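Skoltar Arm Controller, simulation edition

Sold by Litia. License covers one workstation for 21 months. List price 1,139, or 624 as an upgrade from the Riviere controller.

The maker, Hurudent, says Skoltar gives you "smooth, human-like reach in any home." We get asked about that line a lot. We ran it in the kitchen scene against the older Riviere, with the same white arm model, and what follows is our own opinion of what you get for the money.
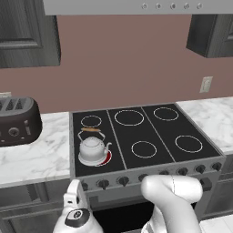
Page last changed: February

The kitchen is a fair place to start, and a hard one. The range has six burners and a long row of dark knobs on a slanted panel, and the arm has to work right in front of them. With the kettle over the front left burner and that burner showing red, there isn't much spare room on that side. A controller that swings its elbow wide will pay for it here.

Skoltar did plan shorter paths than Riviere in most of our 30 runs. Whether they were better paths is another matter. It likes to bring the wrist in low along the control panel, and we would not want that habit near real knobs. There is a setting called Panel Margin that is supposed to fix this. At the default value we saw no change. At the highest value the arm slowed to a crawl and twice gave up on the approach.

The gripper presets are thin. You get open, close and a force limit with no units on it. We asked Hurudent what the numbers mean and are still waiting.
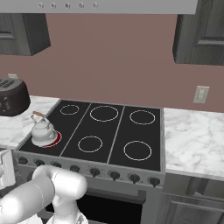

Camera support is the stronger half of the package. You can move the view without restarting the run, and the arm model stays lined up with it. Riviere makes you reload every time. If you spend your days checking whether a forearm is going to block your view of the stove controls, that alone may be worth the upgrade price. We doubt it is worth the full one.

None of this tells you how it behaves on hardware. Hurudent has shown us no test results from a real kitchen.

Needs: current Riviere scene files or newer. Older scenes load without their lights.
In the box: license key, setup guide, kitchen scene.
Returns: unopened keys only.
Phone support: Monday, mornings.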